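Help wanted: a patient person for bins, drawers and one very full bedroom

Posted by Ona Pētersons, Skilow Home Sorting

Hi! I run a very small business called Skilow. We go into people's homes and help them sort out the rooms that have gotten away from them, and I'm looking for one more person to come and do it with us. Part time to start, 17 hours a week, with more in the spring if you like it and we like you.

I've put off writing this ad for weeks, mostly by sorting my own sock drawer, so forgive me if it wanders. I'd rather tell you too much than have you turn up on your first morning expecting to arrange cookbooks by color. We do very little of that. Mostly we sit on somebody's floor with them and pick things up, one after another, and ask where they want them to live.

There are three of us right now. I do the first visits and most of the talking. Arsen Chornovol does kitchens and garages and has the van. Danang Oei works with me on bedrooms and keeps the calendar, and is moving to evenings only in February, which leaves a hole in our mornings that I can't fill by getting up earlier (I've tried).

What the work is like

Our customers are regular people in regular apartments. A lot of them live in one or two rooms where everything has to happen: sleeping, eating, watching TV, ironing, the dog. You can't tell someone in a room like that to "create zones." They have a bed and a table and a wardrobe, and all of it is already doing two jobs. So we work small. We start with one surface, or one container, and we finish it before we touch anything else.

The container is my big thing, and you'll get sick of hearing about it. I bring clear plastic bins to every job. Clear, always, and without lids for the sorting part. Whatever is homeless on the bed or the table goes into the bin, and then we empty the bin together, item by item. People who freeze up when you ask them to "do the bedroom" will happily talk to you about what's in a bin. I once spent a whole visit on a single one with a retired bus driver and we both came away feeling terrific!

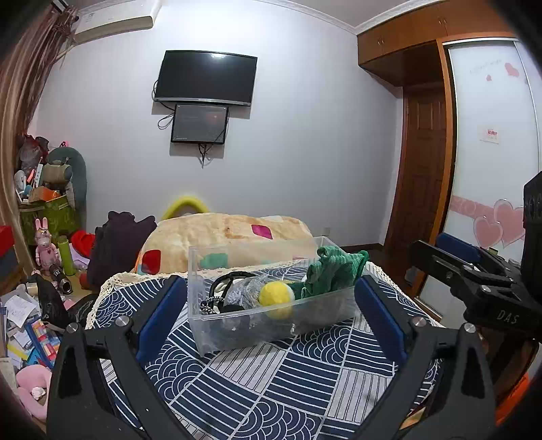

Photo: Danang Oei / Skilow

A bin like that one is a pretty fair picture of a morning with us. There's a tennis ball, a green cloth hanging over the side, a wad of gray crinkly plastic, a braided cord. None of it goes together, which is why it ended up together. The plastic is an easy question and the ball is usually an easy question. The cord is where you earn your pay, because every home has a cord like that and every owner is sure it belongs to something. You don't argue. You ask if they'd like a place for cords, and if they would, you make one, and it goes in.

I also want you to notice the tablecloth, with the crocheted lace along the edge. When you set your bin down on something like that, you set it down gently, you don't drag it, and you don't put your coffee next to it. I care about this more than almost anything else on the list below. The same goes for quilts. We end up using beds as sorting tables all the time and there's often a nice quilt on top, so we ask before we pile anything on it, and we ask again if the pile is going to be shoes.

And then there's clothing. A garment heaped on a bed might be clean, might be for tomorrow, might be waiting for a button. You'd be surprised how many helpers want to fold it right away. Please don't fold anything until you've asked! I had a very nice trial helper who folded a customer's laundry so beautifully that it all went back in the wardrobe unwashed.

A normal morning

We start at 9:00 at the customer's door. I send you the address and a short note the night before, with anything you need to know (stairs, cats, a neighbor who is touchy about parking). You spend the first little while just listening. Then we pick the surface, get the bins out and go.

Around the middle we stop for tea or water, whatever they offer. Say yes if you can stand it. Some of the best decisions get made over a cookie, and more than one wardrobe has been settled that way.

By noon we're putting things in their new homes, and the customer does that part with their own hands while we pass things over. That's a rule of ours. If I put your scissors away, you'll be calling me on the weekend to find out where they are. Before we leave we wipe the surface, label what needs labeling and carry the giveaway bags down to the van. Arsen takes them to the Pelupessy thrift shop on his way home.

You'd work mornings only, and always with one of us until you've done 13 visits. After that you can take repeat customers by yourself if you feel ready. Some people never want to go solo and that's completely fine with me.

What I'm hoping for

You don't need experience in organizing. I would honestly be a bit wary of too much of it. What I'd love is somebody who has looked after people or things in some other way — a school lunchroom, a hardware store, a hotel laundry, your grandmother. Hnat Demchenko, who was with us for two years before he went back to school, came from a bicycle shop and was the best I've ever seen with a drawer of small parts.

You should be able to kneel, get up again, and carry a full bin down a flight of stairs. You should be OK with dust. You should be able to keep quiet about what you see, because people let us into the rooms they don't show their own sisters, and what's under the bed stays our business. I'll ask you to sign a page about that and I'll run a background check, which I pay for.

It helps if you can talk with all kinds of people and also if you can shut up for ten minutes while somebody reads an old letter. A second language is a real plus in our neighborhood. A driver's license is nice but you don't need one, since Arsen can pick you up anywhere along the Reltier bus line.

If you're someone who itches to throw things out, this may not be your job. We throw out much less than people expect. I've had customers keep every single thing they owned and still end up with a room they could walk across, just from giving it all a place. There's usually more space than you'd think in the cupboards up high and behind a sliding wardrobe door, once you find out what's been living in there since the last move.

Pay and the practical stuff

Pay is by the hour and starts from the minute you arrive at the door, tea included. I'll tell you the rate when we first talk, before you've spent any time on a trial, and it's the same for everyone in their first year. Travel between two visits on the same day is paid too. If a customer cancels the night before, you still get half the morning.

You get a Skilow apron with good pockets, knee pads, and your own set of bins and labels. I buy the bins from Ullura and I'm picky about them, so please don't bring substitutes, however cute. Wear shoes you can slip off, and clean socks. A lot of our customers keep a shoes-off home.

If you'd like a sense of whether this is for you, try it on yourself first. Take one container, put in whatever is lying on the nearest table, and go through it with a friend asking the questions. If you enjoyed that, or if you enjoyed being the friend, please write to me!

How to apply

I don't want a resume unless you're proud of yours. Send me a few lines about who you are, which mornings you're free, and one object in your home that has never had a proper place. Tell me where it is right now. I read every one of these and I promise not to judge. (Mine is a fondue pot. It's on top of the refrigerator.)

Email is jobs at skilow, or drop a note in at our office, 312 Alder Street, the side door. If you'd rather talk, call in the afternoon, as my phone stays in my bag during visits. Myroslav Romaniuk answers when I can't, and he'll take down your number and get it right.

I'll call everyone I'd like to meet, and we'll have a chat at the office that takes 45 minutes at most. Then there's one trial morning with Danang and me, paid at the full rate, with a customer who has already agreed to have a new face along. We'll both know pretty well after that. If it's a no I'll call and tell you so myself.

One last thing about timing. I'd like you to have a few mornings with Danang before the schedule changes in February, so if you're on the fence, write now and ask me your questions while you think it over.

Ona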